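3/22/19 – chairs, underside clean and leg check
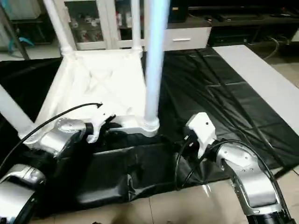
White chair on the black sheet, seat down, legs up. X ribbing in the middle of the underside.

Started on the white plastic chairs from the Obura hall today. They've been in the back store since August and the plan is to have them fit to sit on before the Luledum open day. The tops are easy. The undersides are where the time goes, so I'm writing down how I did it while I remember.

**Set-up**

Black plastic sheet down over the tiles first. The beige tile in this room marks if you drag anything with grit on it, and the grout is worse. I unfolded the sheet and didn't bother taping the edges. It holds its creases from being folded in the packet and won't lie dead flat, but a chair sitting on it flattens it enough. If you're using the big mop bucket, tape the edge nearest the door, it will catch the castors otherwise.

Dark sheet is better than the clear one we used on the stools. You can see what's come off the chair. Pale dust and flakes of old plastic show up straight away, and so does any bit of broken foot.

Turn the chair over onto its back first, then roll it forward so the seat goes down. Going straight over from standing, the back catches and the whole lot skids. Two hands on the seat edge, near the corners, and keep it low. Don't lift by one leg. I know they feel solid but the collar where the leg meets the seat is the part we're trying to check, so no sense loading it sideways before we've looked at it.

**Underside**

The ribbing traps everything. Big ribs crossing in an X in the centre, smaller moulded ones around that, and each little pocket had its own layer of dust with spider web over the top. Order that worked:

1. Dry brush, the stiff 50 mm one, working from the centre X out to the edges.
2. Vacuum with the crevice nozzle. Brush end off, it's too wide for the pockets.
3. Warm water with Clateck, wiped on with a sponge.
4. Old toothbrush into the corners where the ribs meet.
5. Rinse cloth, then stand the chair up on a tilt so the water runs out.

I tried skipping the dry brush on one chair and regretted it. Wetting the dust turns it to paste and then you're digging it out of every pocket with a skewer. Took twice as long as the one before it.

Clateck at the bottle strength is too much for this. It leaves a film that goes sticky. A capful in half a bucket did the same job and rinsed off in one go. The label says to leave it five minutes. I left it more like two and couldn't tell the difference on dust. For the grey scuffs I did give it the full time and it helped a bit.

The Dranar cream is still the best thing for scuffs on the seat top, but don't use it underneath. It dries white in the ribs and you can't get it out again.

**Legs and collars**

Round legs with ribbed collars at the seat end. The ridges hold a ring of dirt that looks a lot like a crack until it's cleaned, so clean first and judge afterwards. I nearly set a good chair aside over a line of black muck.

Check I settled on, chair still upside down:

- Wipe each collar dry and look all the way round it with the torch held low and to one side. A torch pointed straight at white plastic just glares.
- Run a fingernail around the base of the collar. A crack catches, a mould line doesn't, or only very slightly.
- Hold the leg halfway up and push it gently in, out and to both sides. A little flex is normal for this plastic. A click isn't.
- Look for chalky white patches where the leg bends. On a white chair this is hard to see. The stressed bit looks duller than the plastic next to it.

Foot ends last. Some of the chairs have worn through to a sharp lip where they've been dragged over concrete. That lip is what scratched the hall floor at Obura. Took it back with 120 paper, wrapped round a cork block, just enough to break the edge. Don't go mad with it or the chair ends up with a rock.

**Rock test**

Back on its feet, off the sheet, on the flat tiles by the bench. The sheet is no good for this as the creases are enough to make a sound chair wobble. The tiles aren't perfect either, so turn the chair a quarter and try again before blaming the legs. If the wobble moves with the chair it's the chair. If it stays in the same place it's the floor.

**Results so far**

Two set aside. One clicks at a back leg and has a proper crack around the collar. The other has a split starting at the edge of the seat, running in towards the ribs. I wouldn't trust either with an adult on it. Both have red tape around a leg and are facing the wall beside the roller door. Please don't put them back on the stack, they look fine from the top.

The rest of what I got through is sound. Seats have yellowed a bit on the ones that were at the top of the pile near the window. Cleaning does nothing for that. I don't think it's worth chasing with anything stronger.

**Could the cracked ones be mended?**

Thought about it over lunch. Most glues don't hold on this sort of plastic, and we don't have the tips for the plastic welder. Even if we did, the collar is carrying the full load and a weld there would have to be very good. My vote is no. Could cut the good one of the two down for a plant stand if somebody wants it, otherwise they go in the hard plastics cage at the tip.

There's a 2,000 litre skip booked for the store clear-out, but it's for general waste and the chairs shouldn't go in it.

**Drying and stacking**

Stack only when properly dry. Water sits in the rib pockets longer than you'd think – I tipped one that had been standing for an hour and still got a dribble down my sleeve. Best result was leaving them leaned on the rail with the front edge of the seat down, then a quick go with a dry cloth.

Put a strip of the foam wrap between seats when stacking. Half of the scuffs I was scrubbing at came from chairs being slid in and out of the pile. Keep the stacks low enough that you can lift the top one off without reaching over your head.

**For next session**

- More toothbrushes, the ones in the tin are finished.
- Fresh rinse water more often. It goes grey quickly and then you're only moving the dirt around.
- Shake the black sheet out outside, hose it, hang it over the fence. Fold it on the old creases so it fits back on the shelf.
- Kneeling mat. The tiles are cold and hard through the sheet.
- Check whether Luledum want the chairs numbered. If so, do it under the seat with the paint marker, on the flat part near the rim and clear of the ribs. Numbers on the back rest rubbed off last time.
- Cushions are a separate job, still in the bags under the stairs.

Sponge and brushes are rinsed and on the sink. Clateck is back in the bottom cupboard, cap on tight this time.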